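Questions we receive about machines and household chores

This page is kept by Wenche Viklund and Mi-kyung Ji for the readers of the Graver newsletter. We update it when the same question has come to us several times. Last changes: May.

Can I buy a robot which tidies my home?

Not one that tidies a whole home, no. You can buy machines that do one job on one kind of surface, such as vacuuming a floor or cutting a lawn. A machine that walks into a living room, sees what is out of place and puts it back is still a thing for laboratories and for short films. We have watched many of these films and we advise you to look for the places where the film is cut.

Which chores are nearest to being solved?

Those where the objects are always the same and always come in the same position. In a factory this is normal. The small firm Desteletti, which packs soap for hotels, has had an arm on its line for six years. It takes a bar, turns it and lays it in a carton. When the firm changed the shape of the soap, the arm needed two weeks of new adjustments.

Why is it difficult to put sweets in a box?

We get this question often, usually from people who think we are joking. A child of four can fill a box with sweets. But think of what the hand must do. A chocolate in a stiff square wrapper is quite kind to two fingers, it has sides you can press on.

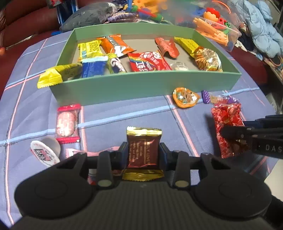

A bag of crunchy snacks is another matter. It changes its shape when it is held, and if you press too much you have crumbs. A long thin bar may slide or turn. Clear plastic and shiny foil are also hard for the cameras, which can take a reflection for an edge. And then there is the question of where to put the next piece when the box is already half full and everything in it leans on something else. People solve this with a small push, without thinking. For a machine the small push must be learned.

Do two arms work better than one?

For many chores, yes. One can hold the box still while the other fills it, or hold a bag open. The price is that the two must not hit each other, and the planning becomes heavier. Mi-kyung's opinion is that one good arm with a patient program is enough for most kitchens. Wenche does not agree -- she asks how it will then fold a sheet.

How often does a machine fail at such a task?

It depends very much on who counts, and what. In our own small trial with the Chiu arm we made 218 attempts to lift one wrapped sweet from a mixed pile and put it down in a box. It managed 77. Most of the others ended with two sweets, or with a wrapper that slipped out. The same arm, with wooden blocks of one size, failed only 18 times in the same number of attempts. Please do not use these numbers to judge other arms, as ours is old and its fingers are worn.

Is a mixed box harder than a box with one kind?

Yes, much harder. With one kind, you teach one grip and repeat it. With a mixed assortment each piece asks for its own grip, and the pieces lie over each other, so that often only a corner is visible.
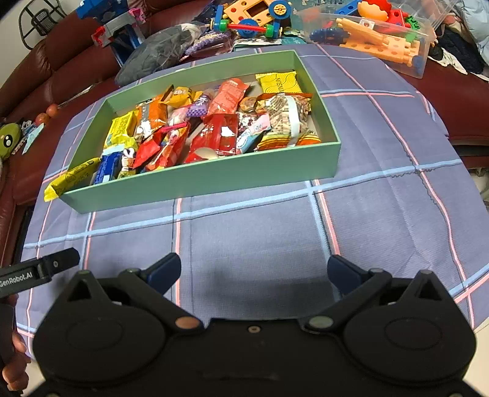 Will shops and packing rooms get these machines before homes do?

We believe so. A shop can change the room to suit the machine, put better lamps and keep the table clear. At home there are toys, coats and cushions, and nobody wants to move the sofa for a robot. Gukov, a gift packing workshop that wrote to us, still fills all its mixed boxes by hand and uses a machine only for closing and labelling them.

Should I wait before I buy anything?

If you need help with the floor, do not wait. If you need help with everything else, we cannot give you a year. We have given one before and it was wrong.

Can I send you a question?

Yes, with the form at the foot of the newsletter. Please tell us which chore you mean and what the objects are made of -- it helps more than you would think.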